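From: Henrik Bauerfeind
To: Larnlow play kitchen list
Date: 8 November 2018
Subject: Re: [larnlow] What do you do about the sink?

Marit wrote:

> We picked up a secondhand play kitchen in July and the counter is in
> great shape, but there is no sink at all, only a flat top. My
> daughter wants to wash things. She wants to wash everything. Do I cut
> a hole? I have a jigsaw and very little confidence. Also, the top is
> covered in some kind of printed wood pattern and I'm scared of
> chipping it. Any other ideas before I wreck it?
>
> And what do people use to keep stuff from rolling off the front?
> We lose a plum behind the radiator every single day.

Put the jigsaw back in the garage! You don't need a hole. A metal mixing bowl on a folded cloth makes a wonderful sink, and I say that as someone who spent a whole winter measuring for a drop-in basin that would have eaten half the counter.
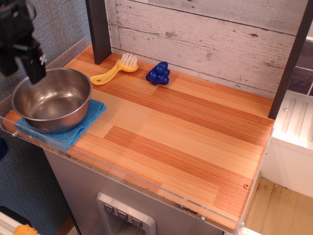

Size matters more than anything with the bowl. Go as wide as you can without crowding the back of the counter, and get one with a rounded rim, so small hands can grab it from any side. I keep ours over at the left end, which leaves a big open stretch of counter on the right for chopping, serving and general mess. I first tried it in the middle, and the kids had nowhere to put a plate. My old one was a Trundum and it was a touch too tall, so the little ones had to reach up and over. The one we have now is lower and they can get both hands in easily.

The cloth is the part I'm happiest with. Steel on a hard printed top slides all over the place and makes a racket you can hear from upstairs. Fold something thick and fuzzy under it and both problems go away. Ours is blue, but any old towel will do. Leave a little hanging over the front and it becomes the hand towel too (my younger one worked that out on her own, and I was very proud).
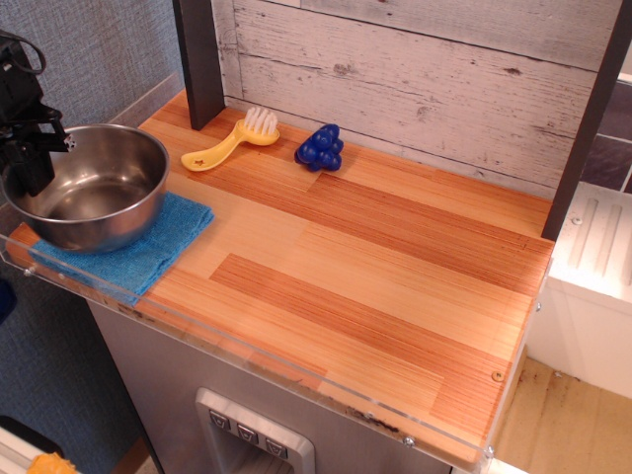 As for your runaway plums, get a strip of clear acrylic and screw it along the front edge so it stands up a little above the top. You only need a low lip. I took mine around the side as well and have never regretted it. Drill the holes before you put the screws in, and go slowly, with masking tape on both faces. I cracked my first strip by leaning on the drill like a fool. The piece I used started out 900 mm long and I cut it down with a fine saw. Being clear, it lets you go on enjoying the wood pattern, and a pattern like ours, with all those orange and tan stripes, is too cheerful to hide!

One warning: grime loves the bottom edge of the acrylic. I go along it with an old toothbrush when I remember, and you can probably tell I don't always remember. Dark specks collect down by the screws first. If anybody has a better trick for getting into that corner, please write in. Someone mentioned a Bodin sponge with a pointed end a while ago and I never found the message again.

For washing up, let her have a real job to do. A yellow toy brush with white bristles lives at the back of our counter, next to a bunch of blue grapes that must be the cleanest grapes in the country. They get scrubbed before breakfast. Grapes are great for this, by the way, with all those bumps to work around. Plain flat pieces get boring quickly.
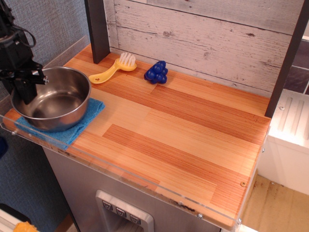
If you do allow actual water, start with a cupful and have a dry cloth ready to swap in. We give ours 300 ml on warm days and none at all on carpet days. Lift the whole bowl off afterward and hang the cloth up, or the printed surface will start to lift at the seams. Ask me how I know about seams. I had to glue down a corner on our old Usach kitchen and it never sat flat again.

Send pictures when you've got it set up, Marit! And if you get the urge to do the back panel too, I have opinions about whitewashed planks and would love an excuse to share them. The printed kind with knots and gray worn patches is very forgiving of splashes and fingerprints.

Henrik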